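**Noltham Electoral Office: changes to postal vote handling and candidate nomination procedure**

NOLTHAM, 15/02/2026. The Noltham Electoral Office has published revised rules for the handling of postal votes and the submission of nomination papers. The rules apply to all local polls in Noltham and Prirkmont, including by-elections, and replace the interim guidance issued in December.

The revision follows a review of the last district poll, in which 486 postal votes were rejected at the opening stage. Most of the rejections were for a missing signature or a date of birth that did not match the register. The review found that the return form placed both fields on the reverse of the sheet, below the fold.

Under the revised rules, both fields move to the front of the form. Where a returned form is incomplete, the office will write to the voter once, provided the form is received at least five working days before the poll. Forms received after that point will be processed under the existing procedure and no letter will be sent.

Postal vote packs will be issued in a single batch. Voters who apply after the batch has been prepared will be sent a pack within four working days of their application being accepted. Replacement packs may be collected in person from the office in Noltham on production of an accepted form of identification. They cannot be collected from the Prirkmont sub-office.
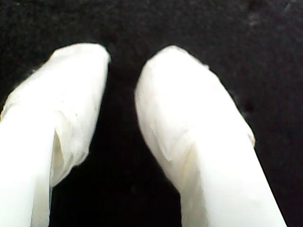

*Two white gripper fingers against a dark background.*

Nomination papers must now carry the signatures of 10 registered electors from the ward in which the candidate intends to stand. The previous requirement differed between Noltham and Prirkmont, and papers were on occasion prepared to the wrong standard. An elector may sign for only one candidate per vacancy. If an elector signs more than one paper, the signature will count on the paper delivered first.

Papers must be delivered by hand. Email submission was considered during the consultation and has not been adopted. The responses from parties were divided on the point, and the office takes the view that the nomination rules as they stand require an original signature. Agents may deliver papers on behalf of a candidate if they hold a written authority.

The office has also confirmed the arrangements for maintaining the register. The register software, Skidus, will remain in use for the present term. The audit of register entries has been awarded to Yalçınkaya, which will check a sample of entries from each ward and report in writing to the returning officer. The audit report will be published in full, with personal details removed.

Polling station locations are unchanged, with one exception. Electors in the northern part of Prirkmont will vote at the library annexe while the usual building is closed for roof repairs. Poll cards for the affected streets will show the new address. Polling hours remain the same.

The revised rules do not alter the deadline for registering to vote, the limits on candidate spending or the arrangements for proxy votes. A separate consultation on the layout of the ballot paper is open, and responses may be sent by post or left at either office.

**Notes to editors**

- The full text of the rules is available for inspection at the Noltham office during opening hours.
- Printed copies can be supplied on request. Large-print copies are available.
- Requests to attend the opening of postal votes should be made in writing to the returning officer.

**Contact:** Press desk, Noltham Electoral Office.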